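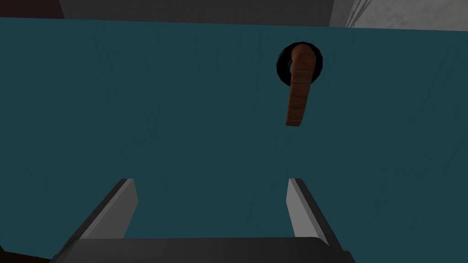

Kikisex has a cast now, sort of

Quick one, dinner's on the stove. October 24, 2026 and we finaly have names for the Kikisex film. If you've missed it, Kikisex is the cabaret comedy that's been "about to shoot" since before my youngest started school. Terrible title. My mum won't say it out loud.

So. Skye MacRitchie is the lead. She was the sister in Lundmont, the one with the ferry speech, and I've been banging on about her ever since. Marion Innes plays the club owner. Perfect. No notes.

And then the rumour. Kenneth Kerr, small part, maybe one day's work, as the landlord. Where's it from? The teaser poster. There's a rent notice pinned up behind Skye with the initials KK at the bottom, and someone on the forum decided that had to be him. Could be Kenneth Kerr. Could be Kikisex with a letter doubled. Could be the name of the poster designer's dog. By lunchtime there were 125 replies and two people had stopped speaking to each other.

I want it to be true though. He and the director, Gregor Farquharson, haven't worked together since Cirillo, and Cirillo is still my favourite thing either of them has done. Saw it in a theatre with 22 other people and the heating off. Kept my coat on. Cried into the collar.

Other bits:

Murdo Hepburn is doing the music. He did Trorkivex too, which was a mess of a movie with a gorgeous score, so fine by me.

Shoot was meant to start in August. Didn't. Money, is what I heard, but I hear a lot of things.

They want 2000 extras for the closing number. For a comedy set in a basement club? No idea where they're putting them. Maybe the street. Maybe Gregor's lost the plot — wouldn't be the first time, see the balloon sequence in Lundmont, which he also directed and which I will defend to anyone.

My neighbour has put her name down as an extra and is practising her high kicks in the driveway. I said I'd go with her if they call. I can't kick. I can stand at the back in a feather thing and look like I belong in the neighbourhood.

Still owe you all the Trorkivex rewatch post, it's half writen, I got 8 minutes in and fell asleep. Will try again on the weekend.

Pasta's boiling over, gotta go.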